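The Weterero bench stool, after a whole winter of sitting on it

I bought this stool because my back was killing me. I'd been doing all my fixing and tinkering on a kitchen chair, which is way too low for a workbench, and by dinnertime I walked like a question mark.

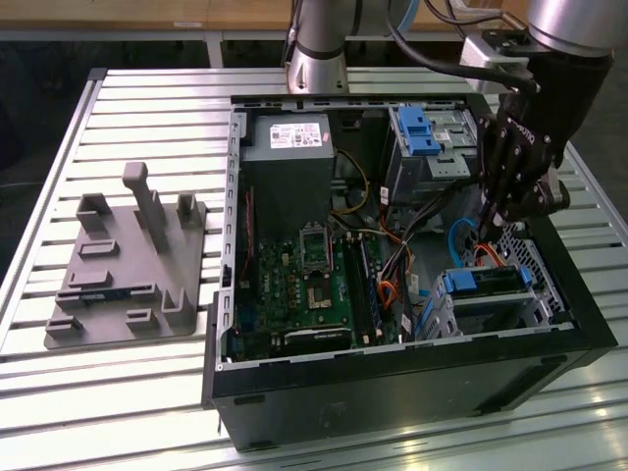

So, the stool! It came in one box with 4 legs, a padded seat and a little bag of bolts. Putting it together took me 30 minutes, and that includes hunting for the right wrench. At its tallest the seat sits 762 mm off the floor, and I leave it there.
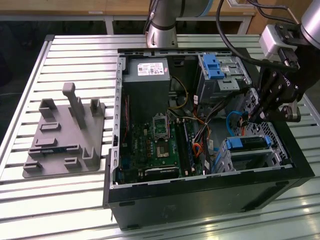

Words and pictures by Usov – posted in May

The padding is firmer than I like. It did soften up after two months or so, and now I can sit through an evening of small screws without squirming (mostly). 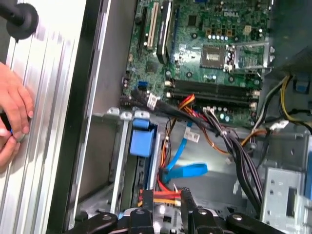
What bugs me is the footrest. It's too skinny, and in socks it digs right into your arches. My old Rarside stool had a nice wide one, but that thing wobbled like crazy, so I guess I'll take sore feet. I wrapped some bike tape around the bar and it's a lot better. The Maglaya version has a backrest and costs twice as much – I tried one in the store and kept leaning away from my work.

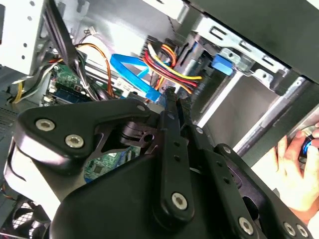 Would I buy it again?

Yep, in the gray this time. The cream one shows every fingerprint.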